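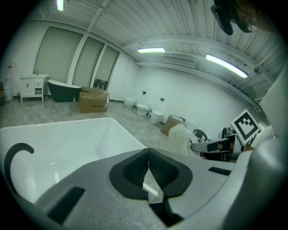 Automatización y puesto de trabajo. Apuntes de la unidad 4

Asignatura: Organización del trabajo en el comercio. Profesora: Fengying Jiang

4.1 De qué trata la unidad

En las unidades anteriores vimos la automatización en fábrica, con tareas fijas y piezas iguales. Ahora pasamos a la exposición de sanitarios: bañeras, inodoros, muebles de lavabo, cajas por abrir. El trabajo de mantenimiento de una sala así se reparte entre limpiar, desembalar, recolocar y atender. Casi nunca figura completo en la descripción del puesto.

4.2 Enseñar la tarea con una pinza de mano

Una forma de preparar la automatización consiste en que una persona haga la tarea con pinzas manuales que llevan cámara. Se graba el movimiento y después se usa para entrenar un robot. Quien sostiene la pinza no programa nada, pero su manera de coger un paño o de rodear el borde de una bañera pasa a ser el material de partida.

Consecuencias para la plantilla:
- Aparece una tarea nueva, la demostración, que ocupa horas y cansa la muñeca.
- El oficio queda registrado. Hay que acordar quién puede usar las grabaciones y durante cuánto tiempo.
- El ritmo cambia: con pinza se trabaja más despacio que con la mano.

4.3 Caso: Mirngate

Mirngate vende equipamiento de baño y encargó a Godevo un estudio de sus tareas de limpieza. En la primera fase se grabaron 1.148 demostraciones, en sesiones de 60 minutos. Al cerrar la segunda, en agosto, el total era de 1.629. La empresa tenía entonces 43 empleados.

Lwazi Hendricks, encargado de sala, planteó dos objeciones por escrito. La primera, que las sesiones coincidían con la llegada de mercancía y el desembalaje se retrasaba. La segunda, que el complemento salarial no contemplaba la demostración. Se cambió el horario; el complemento seguía en negociación al terminar el estudio.

Conviene distinguir tarea y puesto. Frotar una superficie lisa es una tarea. Decidir qué producto admite un esmalte, o parar cuando entra un cliente, forma parte del puesto y no quedó recogido en las grabaciones.

4.4 Para la próxima sesión

Leer el capítulo de Tabrizi sobre clasificación profesional. Traer redactada, en una página, la descripción de un puesto que conozcáis, con las tareas que no aparecen en el contrato marcadas aparte.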